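Jun 21, 2024 – Brirside shop, glue tests

Second go at the hide glue question. Spread rate first, then open time, then I try to pull everything apart again.

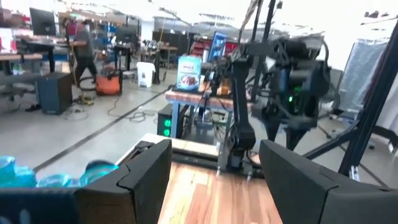

Remark from the next bench as I was setting up: you're putting it on far too thick, and the January batch failed for the same reason, so why not thin it and see? Fair enough! I'd blamed the cold room back then, but I never tested it.

So I cut 8 more strips of maple and did half of them thinned (10 percent extra water by weight, stirred in warm). Open time went up a little, which I didn't expect – the Binano stuff usually skins over if you so much as look away. Squeeze-out was much cleaner. Left them all under pressure for 40 minutes, then onto the rack.

Pot sat at around 538 grams when I started, forgot to weigh it after. Dumb.

Still to do: break tests tomorrow, order more granules from Rerkunex, and find the lid for the small pot.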